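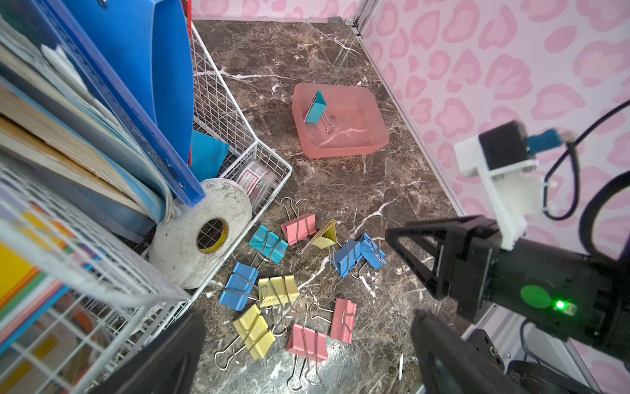 Binder clips in pastel colors, with one in a pink tray.

February
By a staff writer

The confirmation of a county judge is usually a sleepy affair, and I say that as someone who has sat happily through more of them than my family thinks is healthy. In Citcombe this winter, though, people were lining up outside the chamber well before the doors opened, thermoses in hand, and the talk on the steps was all about the vacant seat on the Parsa bench.
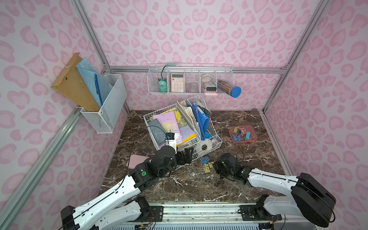
The seat had been empty for 27 weeks, and you could feel it everywhere (ask anyone in Gollasen who was waiting on a custody ruling!). The nominee's file ran to 331 pages, and a petition from Billuner asking for a public hearing had gathered 3,753 signatures, a remarkable number for a town with one stoplight.

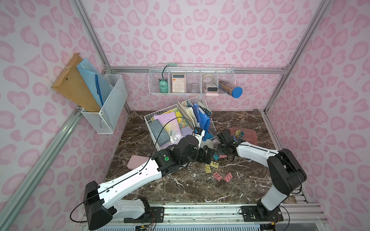 So when a member rose and moved to close the doors before the first question, there was a groan you could hear out in the parking lot. We waited three hours, sharing peppermints and guessing. The vote, once they let us back in, was close, and the new judge takes the oath next month in the old courtroom upstairs.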